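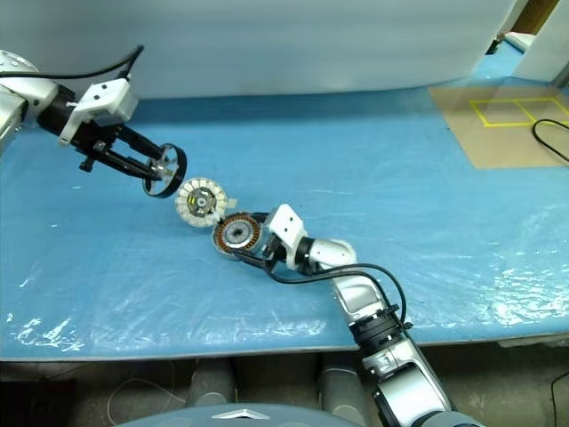 From: Eugénie Delaunay
Date: January 8, 2022
Subject: Re: motor teardown, demo quality

> We have 63 teleop demos of the motor task from November and the
> policy still fumbles the stator. Do we need more of them, or
> different ones? Gautier thinks the operators are too fast.

I went through all 63 again on Friday. Speed is part of it, but I would look at the hand-offs first. In 20 of them the operator moves both arms at once near the middle of the table, and each one does it in a different order. Sometimes the left arm is already holding the ring before the right arm goes to the stator, sometimes the other way around. The policy sees both and hesitates.

What I would like us to do for the next batch:

Left arm picks the black ring first and holds still. Right arm then goes to the stator. No moving both until the right gripper has closed.

Close on the housing and keep the fingers off the windings. Jana's demos do this well, please watch 2 or 3 of them before you record.

If you drop a part, stop and discard. Do not pick it up and carry on. We can collect recovery demos separately later and label them as such.

Check the cable on each arm before you start. If it has looped over near the parts, move it back.

On the plastic over the table: I know it wrinkles and throws reflections. Leave it for now. Remier wants the same surface for both batches so that we can compare them.

I don't think we need to throw out the November set. I have put the 20 mixed ones in a separate folder on Trusel and will retrain on the other 43 over the weekend. Results to the list when I have them.

Can whoever has the second operator's notes please upload them? I only have the first half.

Eugénie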